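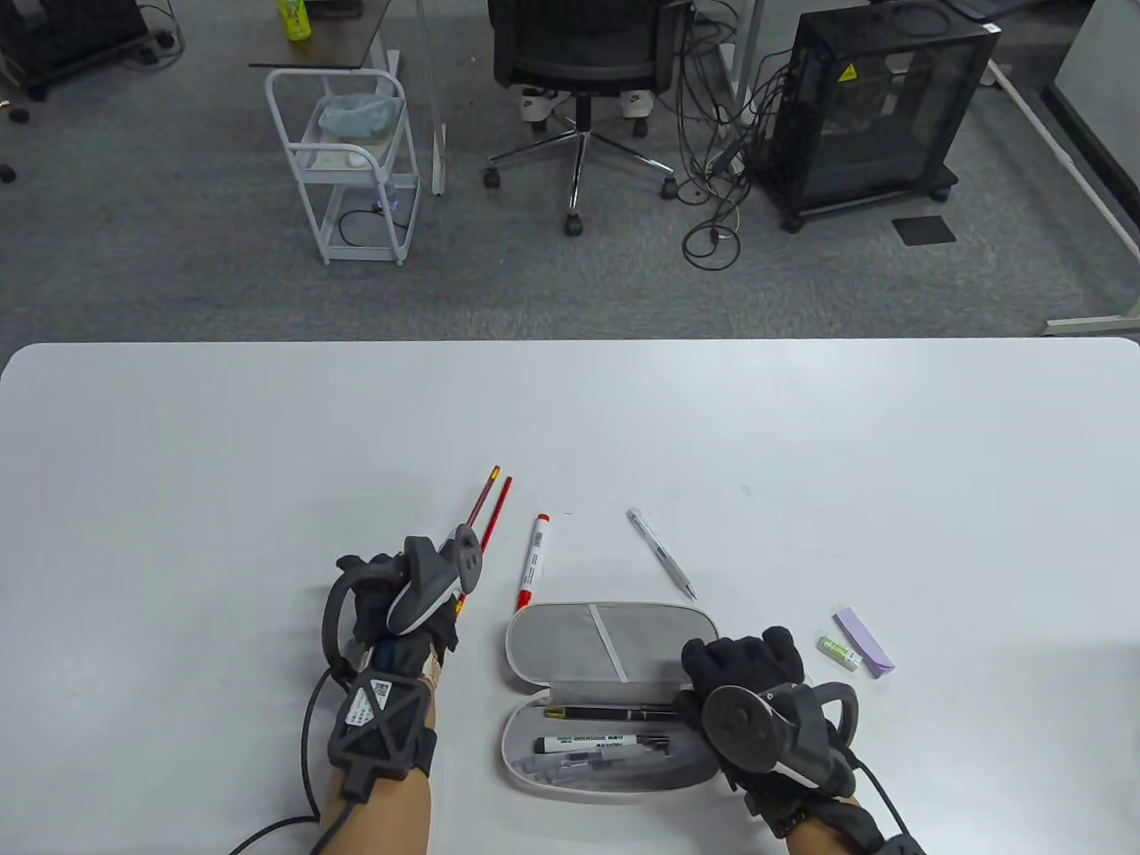
*Two red pencils, waiting their turn. The case is open, and the better pens already have their seats.*

# The Pencil Case, Spring Edition

Twice a year I go through everything in the house that writes, erases or sticks. The January round is the serious one, with resolutions attached. The spring round is smaller and more forgiving, and it gets a lot of opinions. If you came over from the Mutwood drawer gallery, welcome back. The drawer has not improved.

The rule for this page is simple. Everything that goes on the table has to earn its way into the case, or it goes to the jar by the phone, where pens go to be borrowed. The case holds less than you'd think and the jar holds more than it should.

Notes on the contents follow, in no order that would satisfy a librarian.

## The case

Light gray, oval, zipped, with a lid that flips right back and a white elastic strap running across the inside of it. I have owned cases with a loop for every pen and a pocket for every loop. They were lovely until I bought a pen of a different thickness. An open compartment asks nothing of you. You lay things in sideways and close the lid, and if the lid closes, you were right.

The strap is for a ruler, I think. I have never owned a ruler that agreed with it. For a while it held a folded receipt from Skesmont, the stationery shop that used to be next to the dry cleaner, and that was the most organized period of my life.

## The red pencils

Striped black and red, sharpened to a dark point, and the only things on the table that look the way a child would draw them. I do the crossword in pencil because I have met myself.

Both go in. One pencil is a gamble and two is a system. They travel points in the same direction, whatever direction that is, and whoever opens the case from the wrong end finds out.

## The black pen with the gold clip

The formal one. It sits in the case, up near the top, with its gold band and its air of having come from a better neighborhood. I use it for checks, sympathy cards and forms that say *please print clearly*. It doesn't do grocery lists. I tried once and wrote "parsley" as if I were leaving it the house.

## The black marker

Lies below the pen in the case and does all the work. Boxes, freezer bags, the underside of the casserole dish before a potluck. Every marker I have ever bought has been described to me as permanent, and the casserole dish has come home anonymous every time.

## The clear gel pen

Bottom of the compartment. I like a pen with a see-through barrel for the same reason I like a glass door on the oven. You can watch the trouble coming. I once got through a whole 40-page workbook on a single gel pen and have been telling people ever since, with steadily less encouragement.

## The white marker with the red cap

Still out on the table, lying at a slant, under review. A red cap and a red band make a promise, and I like to test a marker on scrap paper before I believe it. There's some small red print on the side too, which I have never sat down and read.

It will probably go in. I say that every spring, and every spring it's the last one through the door.

## The see-through pen with the silver tip

A mechanical type, and the loudest thing in any meeting. I had one like it confiscated at Urrego, where I did the filing for almost 6 years and where clicking was considered a form of speech. It writes beautifully. It also rolls, so it goes in early or it goes under the radiator.

## The glue stick

Small, green label, white cap. The cap is the whole story with a glue stick. Leave it off for one phone call and you own a very short candle. This size suits me because I only ever glue envelopes that have lost their nerve, and the occasional recipe.

## The eraser

Light purple, rectangular, parked beside the glue at an angle. I'm told the color makes no difference. I have used pink ones, white ones and the gray kind you knead like bread, and I feel that a purple eraser is at least not judging me.

Please note that it never goes next to the glue stick once the case is zipped. They have been neighbors before and had to be separated with a butter knife.

## Where the rest lives

The paper half of the hobby has its own page, named Tellalen after the street we lived on when it got out of hand. It is up to 169 pictures now, most of them of envelopes. The Mutwood page has the drawer, the second drawer, and the drawer I said I would empty.

If you want to do a spring round of your own, clear a table, open the case, and give yourself 5 minutes. Put back what you'd miss. Try every marker on paper you don't care about. Resist buying a bigger case, however well it's priced, and sharpen the pencils over the sink.

Page last tidied May 19, 2020. The jar by the phone is full again, so help yourself if you're passing.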